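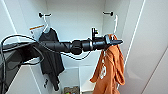 # Why do clothes keep us warm?

A jumper does not make any heat. Your body makes the heat, and the jumper slows it down as it leaves.

Wool is full of tiny gaps, and the gaps hold air. Heat moves through still air slowly. Two thin layers can be as warm as one thick one – there is extra air held between them.

Colour matters as well. Dark cloth takes in more sunlight than pale cloth, so a navy shirt can feel hot at lunchtime in March.

## Clothes at the Olldale Museum

The Olldale Museum cares for 1,935 pieces of clothing, and 642 of them are made of wool. Some wool coats have small holes left by the young of clothes moths, which eat the fibres. Bastien Delaunay looks after the coats and checks each one for moths.

## Try it at home

Ask an adult to fill two jars with warm water. Wrap one jar in a woollen sock and leave the other bare. Feel the water in each jar after 5 minutes, and again after lunch. Write down which jar is warmer each time.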